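Minutes of the Bellesent Residents' Association, 5 Feb 2020

Elibariki Mfaume took the chair and thanked everyone for turning out on such a filthy evening. The minutes of the last meeting were read and agreed, with one small correction – it was the side gate that sticks, and the front gate is fine.

## 1. Money

The balance stands at 2,758 pounds, which was greeted with some relief after the winter we have had with the gutters. Of this, 465 pounds is owed to Sriwong for clearing the downpipes, and it was agreed to pay them straight away as they came out twice and were very pleasant about it both times.

## 2. The play corner

This took up most of the evening, and a very friendly discussion it was. Everyone would like the corner behind the hall ready for the spring, and there was warm support for putting aside 1,000 pounds towards it. Pledeo have sent a price for a soft surface and a low bench, and Roltska have promised one but it has not yet come. It was felt we should wait for both before choosing.

Colour was talked over at length. Several people spoke up for a pale blue, as the hall is rather heavy on brown and the little ones deserve something cheerful. Others worried about muddy boots, and green was mentioned more than once.

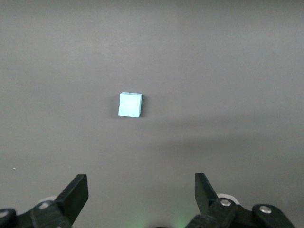 ## 3. Parking by the bins

The lorry could not get through on two collections last month. Elibariki will write a kind but clear note to go through all the doors, asking people to leave the turning space free overnight. A suggestion of painted lines was held over to the next meeting, as we would need to ask the landlord first.

## 4. Spring lunch

To be held in April, on a date to be settled once we know when the hall is free. Last year's soup was remembered fondly, and it was hoped the same hands might be persuaded again. Offers of puddings are very welcome, and so is the loan of a second tea urn – ours takes an age to boil.

## 5. Any other business

The lamp over the back step is out again. Elibariki will ring the electrician.

A set of keys with a green tag was left in the kitchen and can be collected from the chair.

The meeting closed with tea and the last of the ginger cake.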